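Home | Growing | Storage | Markets | Opinion | Archive

Sell Potatoes by Dry Matter, Not by Looks

22 Sep 2026
4 min read

Most table potatoes are still graded on size, shape and skin. These are the properties easiest to check at the packing line, and they say little about how the potato will cook. My position is that retail bags should carry a dry matter figure, or at least a dry matter band, and that the variety name should be printed beside it in type large enough to read.

Dry matter is what remains of a tuber when the water is removed. Most of it is starch. A high figure gives a floury texture that mashes well and fries crisp. A low figure gives a waxy texture that holds together in a salad or a stew. Processors have bought on this basis for decades. A fryer that accepts a load without testing it will pay for the mistake in oil uptake and dark color. The household buyer makes the same mistake on a smaller scale and blames the recipe.

The test is cheap. A sample is weighed in air and again in water, and the ratio gives specific gravity, which converts to dry matter through a standard table. The Kalludgate packing shed, where I handled intake until June, already runs it on every load bound for the processing side. Last season that came to 1275 samples. The results were filed and never reached the fresh side, although many of the fields supplied both.

Three objections come up whenever this is raised.

The first is variation. Tubers from one field differ, and tubers from one plant differ. This is true, and it is the reason for a band in place of a single number. Three bands would be enough: low, medium and high. A load that straddles two of them can be labeled with both.

The second is drift in storage. Tubers lose water and convert some starch to sugar if they are held too cold. The effect on frying color is large. The effect on the band is usually small over the period a retail bag is on sale. A packing date next to the band would cover most of it.

The third is that buyers want a clean, even potato and will not read the label. I think this confuses habit with preference. At the Dullildale market two growers put a hand-lettered card on each crate, giving the band and one suggested use. They report fewer complaints about potatoes falling apart in the pot. Two stalls do not make a trial, but the result costs nothing to repeat elsewhere.

Skin finish deserves less weight than it gets. Loads are marked down for russeting, netting or uneven color that has no bearing on the flesh. The markdown then feeds back to the field, where growers choose varieties that wash up bright over varieties that eat well.
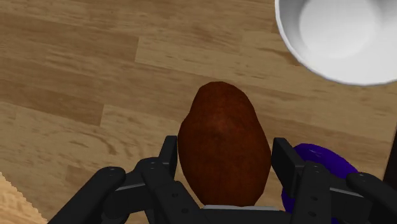

What a label should carry

Variety, band, packing date and storage advice. All four fit on the back of an ordinary bag in the space now given to a serving suggestion. The words "all purpose" should go. A medium potato is acceptable for most jobs and best at few of them, and the band already says so.

The sampling method should be published by the packer, including the number of tubers per sample and the water temperature. Without those details, bands from two sheds cannot be compared. Inspection could stay with whoever now checks declared weight.

Prices would shift somewhat. Rough-skinned lots with a high band should gain, and smooth lots with no particular use should lose. I do not regard that as a side effect to be managed.

Contact | Copyright Weleck Growers' Review | Back to top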